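The thirty-day kitchen

Every spring a new crop of people arrives to tell us that we own too much. They have a book out, or a course, and they would like us to begin with the kitchen. I have been reading them for a good many years, first because an editor asked me to and later out of something closer to irritation, and I have started to wonder why it is always the kitchen. Why never the shed, where the real madness is kept?

The current favourite is Kaleo, which calls itself a home method. It costs £66 to join and for that you get a set of short films, a printed planner and a month of emails that arrive at six in the morning. The idea is easily told. You put everything you own for cooking and eating into boxes. For thirty days you take out only what you need, and at the end of the month whatever is still in a box goes to the charity shop. Kaleo says that the average member parts with 176 items. It does not say who did the counting, or what an item is. Is a set of six forks one item or six? I wrote to ask and was sent a discount code.

I did the thirty days in a rented house in Brirthorpe, with a household of four and a lot of cardboard. The first week is pleasant enough. There is room on the worktop and the cupboards close. You feel, as the emails promise you will feel, lighter. By the second week you have unpacked the colander, the big pan, the small pan, the other small pan, the grater, the scales and a thing for getting stones out of olives, and the feeling has worn off. By the fourth you are looking at a box that holds a fish kettle, a jelly mould and the good gravy boat, and you are being told by email that these objects do not serve you.

Of course they don't serve me in May. The fish kettle comes out once a year, in July, when my brother-in-law goes to the coast and comes back with something enormous. A month is a silly length of time to judge a kitchen by. Run the test in December and you would keep the roasting tin and throw out the ice lolly moulds. I put this to Eluned Ifans, who sorts donations at a charity shop two streets from where I was staying, and she laughed for rather a long time. She can tell when one of the methods has been in the papers, she told me, because the fondue sets come in. A few months later the same sort of person comes in looking for a fondue set.

She showed me the back room. It was all very good stuff. Heavy casseroles, a preserving pan big enough to bath a baby, cake tins in every size. What sells, she said, is plates and glasses. What doesn't sell is anything with a plug, which has to be tested, and anything that looks like a present. So a fair part of what the lighter, happier households of the district have let go of was sitting on a steel rack with a price sticker on it, and some of it had been there since before Christmas.

I don't say the clutter isn't real. I grew up in a house where you had to hold the drawer down with one hand to get it open with the other. There are people for whom it becomes a misery, and I would not wave that away. But the methods aren't written for them. They are written for people with a slightly full cupboard and a slightly uneasy conscience, and what they sell is the unease.

Look at what comes after the clearing out. Kaleo has a shop. So does Biminix, the rival outfit, which favours grey where Kaleo favours cream. Having got rid of your jars, you may buy a set of matching jars. Having got rid of your tea towels, you may buy three linen ones, folded round a card that tells you about the linen. Biminix will sell you a complete "settled kitchen" for £486, delivered in one crate, and I will admit that it is a handsome crate. I asked Somtochukwu Adeleke, who has fitted kitchens for most of her working life, what she made of it. She wanted to know where the peeler was. We went through the list together and there was no peeler.

Adeleke has views on storage. Most people, in her experience, don't have too much in their kitchens, they have cupboards that are too deep. Things go to the back and die there. She would put in drawers from the floor to the worktop and leave it at that, and she thinks the fashion for ripping out wall cupboards has done more harm than any number of fondue sets. "You take away six feet of shelf," she said, "and then you read a book to find out why you've nowhere to put the cups."

The cups are a sore point in all of these books. Mugs, especially, make the authors cross. We are told to keep one each, or two at most, and it is suggested that a mug with a slogan on it is a kind of moral failing. The mug tree, that harmless bit of 1970s furniture, is treated as evidence for the prosecution, although it does exactly what the authors are always asking for. It takes up a patch of table no bigger than a saucer and you can see at a glance what you own.
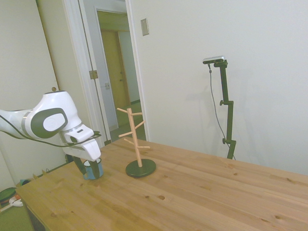 Ulla Ekström disagrees with nearly all of this, and she told me so in a long letter after I had tried out some of these grumbles in a shorter piece. She did the thirty days after her husband died and found that the boxes gave her a way of starting. She didn't mind the six o'clock emails, being awake anyway. As for the fish kettle, she wrote, I might ask myself whether I wanted the kettle or only wanted to be the sort of household that has one, and whether my brother-in-law could not cut the fish in half.

It was a fair letter and I have thought about it since. What she valued, though, seems to me to have been the boxes and the month, and those are free. You can get boxes from behind any supermarket. Nothing she described needed a planner or a shop, and she hadn't bought anything from it.

The other defence I hear is that owning less is better for the planet. I would like to believe it. Buying less surely is. Giving away a casserole that already exists does nothing for anyone until somebody uses it in place of a new one, and on the evidence of that back room, plenty of them are still waiting. My grandmother's Lopes pressure cooker has outlived two husbands and a house. It is ugly and it hisses, and it would not have survived one month of boxes, as she only used it for beans and marmalade.

At the end of my own thirty days I had a box and a half left. I took the jelly mould and a spare colander round to the shop. The gravy boat went back in the cupboard, behind the flour, where I will forget about it until somebody does a roast. The fish kettle lives on top of the wardrobe, the only place it has ever fitted.

Kaleo wrote the next morning to congratulate me and to ask whether I had thought about the bathroom.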